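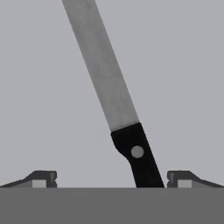 Trostport cooking is the home and tavern cooking of Trostport, a harbor town of 3392 people at the mouth of the Grerkeck River. It is based on salted and fresh fish, barley, dried beans, cabbage and mutton, with a large share of Greek dishes brought in by families who came to work on the boats and in the fish sheds. Most of the dishes are boiled or baked slowly in one pot. Frying was uncommon until cooking oil became cheap.

History

The earliest settlers grew barley on the flats above the river and traded part of it for salt. Meat was scarce outside the slaughtering season, which began in November and supplied most households with fat, sausage and smoked mutton through the winter. Fish was eaten on most other days. Haddock and herring were split, salted and dried on racks along the north side of the harbor, where the wind is steadiest.

The Greek families settled mainly on the streets behind the ropewalk. They planted oregano, dill and broad beans in small walled gardens, and a few kept lemon trees in tubs that were carried indoors for the winter. Olive oil had to be shipped in and was saved for salads and Lenten food. Mutton fat took its place in everything else, a habit that still marks the town's bean dishes.

The Munteanu cannery opened on the east quay and packed herring in vinegar, and later in tomato sauce. Its workers were given a share of dented tins, and tinned herring entered several recipes that had been made with dried fish. The cannery has since closed. Its building is used for boat storage.

Dishes

Jisto is the best-known dish of the town. It is a thick stew of barley, salt haddock, onion and cabbage, cooked in a covered clay pot and left to stand overnight before it is eaten. The fish is soaked in two changes of water and added late so that it stays in large pieces. Versions with smoked mutton in place of fish are called dry jisto, although they contain as much liquid as the other kind.

Harbor beans are broad beans baked with mutton fat, dill and a little vinegar. The top is meant to dry out and crack. River cake is an unsweetened barley loaf with caraway, sliced thin and served with soft cheese. Sweet dishes are few. The most common is a semolina pudding flavored with lemon peel, eaten cold.

Drinks include small beer, buttermilk and a tea made from dried mountain herbs. The tea is served strong, and usually without milk.

Seasoning

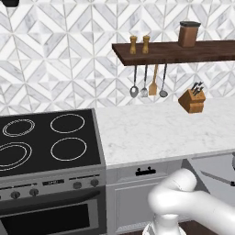
Pepper reached Trostport by sea and was for a long time sold by the single spoonful. Cooks crushed it in a stone mortar, often together with caraway or dill seed, and kept the mixture in a lidded jar. Hand grinders replaced the mortar slowly, and the older households went on using both. The modern arrangement is the one found in kitchens almost everywhere: a pair of wooden mills side by side on a shelf, with the cooking utensils hung from hooks underneath. Salt is still used coarse in the town, and many cooks add it by hand from a dish.

Caraway is the only spice found in nearly every savory dish. Dill and oregano come next. Garlic was considered food for the sick — mainly for coughs — and older recipes leave it out. Vinegar is added at the table, and it is thought rude for the cook to add more than a few drops beforehand.

Meals and customs

The main meal was once eaten in the middle of the day, when the morning boats had unloaded. Since most work moved away from the harbor it has shifted to the evening. Bread is placed directly on the table without a plate. The heel of the loaf goes to the youngest person present, or to a guest.

Jisto is served at funerals, at the launching of a boat and on the eve of Lent. At a launching, the first bowl is poured over the side of the quay. The custom lapsed for a time and was taken up again by the crew of a boat owned by Pantelis Lambrakis.

Written sources

Little was written down before the parish cookbook compiled by Vasiliki Katsaros and Polyxeni Raptis, which contains 100 recipes gathered from households on both sides of the river. Quantities are given in cups and handfuls, and oven temperatures are missing. A later edition by Danai Margaritis adds weights and corrects the soaking times for salt fish. Ashton Mudgway's study of the cannery reprints several recipes from its workers, including a barley soup with tinned herring that does not appear in either edition of the cookbook.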